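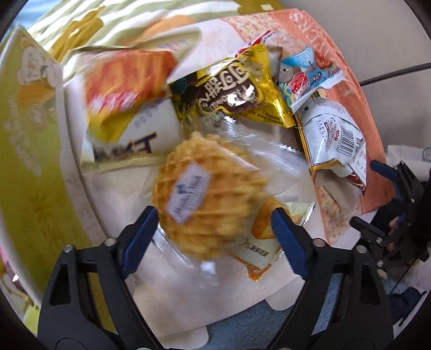 Home Datasets Docs Changelog Contact

Skukell Snack Weights: README

4 min read

Skukell is a table of printed and measured weights for single-serve packaged snacks, mostly cookies, wafers and small savory packets. It has 1,567 rows covering 110 products. It was put together to check a claim that gets repeated a lot, namely that snack packs are quietly shrinking everywhere. We don't think the table proves that. Please read the section on known problems before you use it to prove anything.

Maintainer: Geetha Iyengar
Weighing and data entry: Ajith Hegde, Ilango Salian
Last revised: 2026-01-14

What's in the file

snacks.csv has one row per pack weighed. The columns:

product_id: our own code, stable between releases
printed_g: net weight as printed on the pack
gross_g: weight of the sealed pack
net_g: weight of the contents after opening, crumbs included
wrap_g: weight of the empty wrapper
multi: y if the pack came out of a larger bag or carton
shop_type: corner, supermarket, import or online
notes: free text, often unhelpful

Missing values are blank. A zero is a real zero, and there is only one (an empty wafer sleeve, sealed, row kept).

How it was collected

Packs were bought off the shelf and weighed on an Era bench scale that reads to a tenth of a gram. The scale was checked against a 50 g reference weight at the start of each session. Ajith weighed everything up to June and Ilango did the rest. They handled crumbs differently at first. Ajith tipped them out, Ilango brushed them out, and for oily snacks this matters. The early rows were not redone.

Known problems

The sample is whatever the shops near us had. It is not random, and calling it "representative" would be wrong.

Individually wrapped pieces often have no printed weight of their own. For those, printed_g is the outer bag's weight divided by the stated number of pieces. That is a guess with a decimal point on it. Filter on multi if you care.

Import stickers sometimes disagree with the weight on the original wrapper. We used the original where we could read it and the sticker where we couldn't. The notes column is supposed to say which. It doesn't always.

Older weights came from the Okeke price list, which somebody typed up from shop flyers. Murali Subramaniam spot-checked 50 entries and found enough slips that we moved the lot to okeke_old.csv. Any chart that joins the two files and shows a neat downward line should be treated with suspicion — including the one we used to have on this page.

Not for

Brand rankings. Legal complaints about short weight. Nutrition work of any kind, as we recorded no ingredients.

Corrections

Send the product_id and a clear reading of the label. "This looks wrong" has been sent in several times and we can't do much with it. Ashwin Ramasamy merges fixes when he has time.

Related
Elladance Shelf Price Notes
Okeke price list: what we dropped
Reading date codes on imported snacks
Changelog for snacks.csv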